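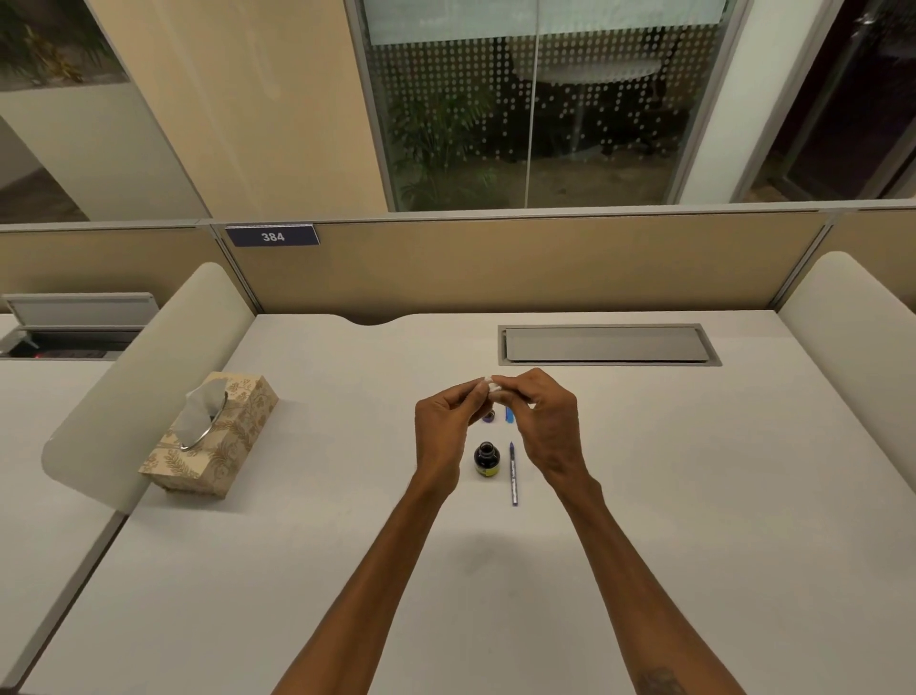

Figure 1. A small ink bottle and a blue pen on a desk.

Writing by Hand and Remembering What Was Read
Project report, Introduction to Research Methods
Dulce Hinojosa, Taras Levchenko, Siebe Coppens
Submitted April 10, 2021

Background

Most students in our department take notes on a laptop. The older instructors still ask for handwritten lab books, and there is a long-running argument in the student lounge over whether this does any good. Our group wanted to look at one small part of the question: do people remember a short text better if they copy notes from it by hand than if they type them?

We expected handwriting to come out ahead. Writing is slower than typing for most people, so the writer has to choose what to keep. A typist can copy whole sentences without thinking much about them. We also expected that people who write by hand every day would do better than people who rarely pick up a pen.

Participants and materials

We recruited 56 students through the notice board in the Villalobos building and the first-year mailing list. All of them were asked how often they write by hand, and the answers were sorted into daily, weekly and rarely. The weekly group was the largest. Participants were assigned to handwriting or typing by drawing a slip from an envelope, with the same number of slips for each.

The reading text was a two-page article on the history of the Menska canal, written for this project by Siebe. We chose a made-to-order text so that no participant could have read it before. It has names, dates and a few causes and effects, which gave us different kinds of things to ask about later.

Participants in the handwriting group could use any pen they liked.

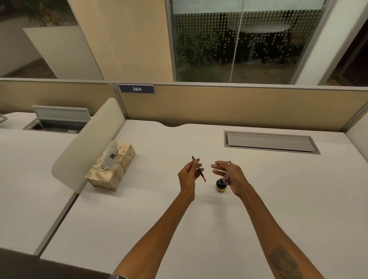

Our pilot had shown that people write less when they are handed a pen they are not used to, and we did not want that to affect the amount of notes. Paper was plain and unlined. The typing group used the computers in the Dirusel study room with spell check switched off.

Procedure

Each participant had 10 minutes to read the article and take notes. The notes were then collected. After a break of 6 minutes, during which they filled in the questionnaire on writing habits, they took a short test with no notes in front of them. Half of the test was on facts (names and dates) and half was on explanations, such as why the canal route was moved. Taras and Dulce graded the tests separately without knowing which group a paper came from. Where the grades differed, Ardalan Bahrami from the year above us read the answer and decided.

Results

On the fact items there was almost no difference between the groups. On the explanation items the handwriting group scored higher, but the scores in both groups were spread widely and the difference is small. The typed notes were much longer, and many contained full sentences from the article. Daily writers did not do better than the others, which went against what we expected.

Problems

The study room was noisy on one of the test sessions because of the construction next door. We left 3 participants out of the analysis because they did not finish the questionnaire. The break was also short. Our adviser, Wilma Vandenberghe, pointed out that a test the following week would say more about learning, and we agree, but we could not get people to come back twice.

Grading the explanation items was harder than planned. Our first answer key gave credit only for complete answers, and we had to rewrite it to allow partial credit after reading the first batch. All papers were regraded with the new key.

Further work

A second version should let participants look over their notes before the test, as they would before an exam. It should also use a longer text. The article, the test and the final answer key are in the appendix.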